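Ticket: breaker for kitchen sockets trips, second floor, Plonddale building
Opened by: Irfan Warraich
Assigned to: Danuta Kaczmarczyk
Status: open, waiting for part

**First message (Irfan)**

Hello. Since the beginning of April the breaker for the kitchen sockets on the second floor is going off, and always near lunch. The lights stay on. The sockets on the long wall lose power, and also the two sockets in the small room behind it. If I push the breaker back up at once, it goes down again. If I wait 5 minutes, it stays. Please tell me what I should check, I have the key for the panel.

**Reply (Danuta)**

Thank you Irfan. Please do not push it back many times one after another. I need to know:

- what is written on the breaker, all the letters and numbers
- which things are plugged in when it trips
- if there is any smell or brown color near the sockets
- if the breaker is a plain one or has a small test button

**Reply (Irfan)**

On the breaker it says 20, and there is no test button. No smell. One socket cover, the one nearest to the window, has a small crack in the corner, but I think it is old.

Plugged in on that line, as far as I could follow the cables: refrigerator, microwave, kettle, rice cooker, one phone charger. The toaster was moved to the hall in March after Maya Azar complained about the crumbs.
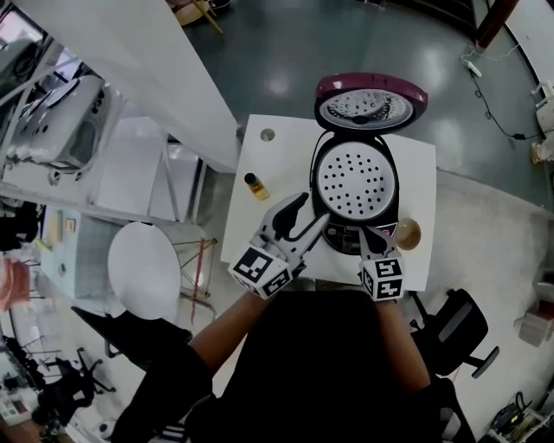 The kettle is a Tuvier. The label under it is worn and I can read only the name. I tried the kettle alone for ten minutes and the breaker stayed up. Then kettle and microwave together, and it went down before the water was boiling.

**Reply (Danuta)**

This sounds like simple overload, but I don't want to close the ticket with that word before we test. A kettle and a microwave together are already a lot for one 20 amp line. What I don't understand is why it did not happen before April. Was something changed in the panel, or on the other side of the wall?

**Reply (Irfan)**

I asked Emiliano Beltrán, who has the office next door. He told me that a heater was connected in the small room when the weather was cold, and it is still there under the desk. It has a thermostat, so it starts by itself. I did not include it in my list because I looked only in the kitchen. Sorry for this.

**Log, visit 1 (Danuta)**

- Panel opened with main off. Breaker 92 on the plan is the correct one for this line. The plan on the door is wrong for two others, I corrected them with pencil.
- Neutral screw on this breaker's circuit was not tight. I tightened it. No marks of heat.
- Heater unplugged and carried to storage. Kamran Hashmi signed for it.
- Cracked socket near the window: the contact on the left side is weak, the plug sits loose. I took this socket out of service and put tape over it. It must be replaced.
- Each appliance tested alone on another line, with the meter. No leakage to ground on any of them.

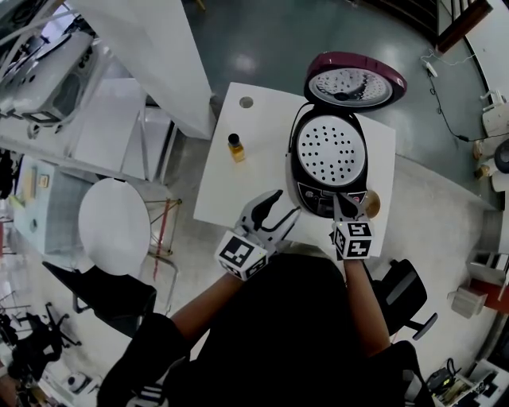
- With the heater gone: refrigerator and microwave together, twenty minutes, breaker stays up.
- Microwave and kettle together: trips after 4 minutes. This is the same result as Irfan had, only slower.

So there were two problems, the heater and the kettle with the microwave. The first is solved. For the second I propose to give the kettle its own line from the spare position in the panel. The cable way is already there from the old water machine.

**Reply (Kamran)**

How much will the new line cost? I can approve up to 400 without asking the Dutmont office.

**Reply (Danuta)**

It fits under 400 if we use the existing cable way. The socket I order from Mirani, they have the same white model as the others. The breaker I have in the van. Until then please use the kettle and the microwave one after the other. I wrote a paper for the wall, but somebody should put it at eye level, because I fixed it too low.

**Reply (Irfan)**

Paper is moved higher. No trip yesterday and no trip today until 2 pm. Kamran, can you please confirm the order so that Danuta can plan the second visit? I will be in the building every morning and can open the panel room for her.

**Reply (Kamran)**

Confirmed. Go ahead with the socket and the line.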